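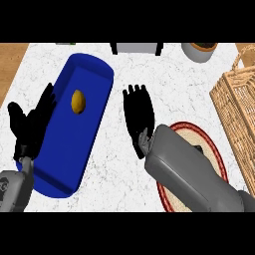 Working Rules for Two-Arm Tasks in Simulation
Project report, Lerngate robotics course
20/03/2026

1. Purpose
Our group wrote a set of working rules for recording two-arm kitchen tasks in the Treser simulator. Before this, each team set up runs in its own way, and results could not be compared. We started in August with a folder of 3,811 old runs and no agreement on what counted as a valid one.

2. Rules we settled on
2.1 Start pose. Both hands start open and empty. A run that begins with a hand touching the target is thrown out.
2.2 Clearance. The arms may cross over props such as a placemat, but the forearms must not pass through them. Treser logs this as an overlap, and one overlap ends the run.
2.3 Layout. Trays, baskets and mats may be moved or turned between runs. The layout seed is written into the run name.
2.4 Time limit. 900 simulation steps. We first tried 700, which was too short for handovers from one arm to the other.
2.5 Labels. Success is marked by the script, then checked by a second student who did not operate the run. If they disagree, the run is marked "unclear" — it is never deleted.

3. Trial
We applied the rules to 6 tasks, including placing fruit in a tray and moving it to a basket. The Lukinum checker read the logs and flagged missing seeds. Most flags came from rule 2.3, where people retyped the name by hand. We now fill it in automatically.

4. Open points
Rule 2.2 only covers rigid props. Soft objects are not handled yet. The rules also say nothing about camera placement — the Wong lab setup uses a different view from ours, and we left that for next term.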